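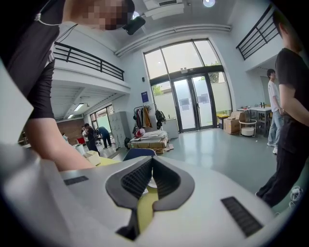

Comparing two sets of finger pads for a hand-held gripper
Project report, November
Frøydis Lundgren

1. What we wanted to know

Thin flat things are where our gripper goes to be humbled. Blocks are fine. A sheet on a table has nothing to grab, and the jaws tend to push it around like a kid with peas. We compared the smooth Erkis pads with the textured Prelum mesh, keeping the same housing and the same camera for both.

2. Method

Each pad got 40 tries at lifting a sheet by its edge. A try counted if the sheet stayed up while the operator said "Navberg" out loud, Navberg being our name for the logging script and also, by then, a mild curse.

3. Results

Smooth: 17 lifts. Mesh: 31. The smooth pads mostly failed at the start, by sliding over the edge. The mesh failed later, usually when the operator tilted the gripper to admire the lift.

4. Problems

Log file 3309 is blank. We repeated those tries and got slightly better numbers, which we would like to credit to the pads but probably owe to practice. All the smooth tries also came first, so practice may have helped the mesh twice. Next time we will switch pads every five tries and use a shorter word.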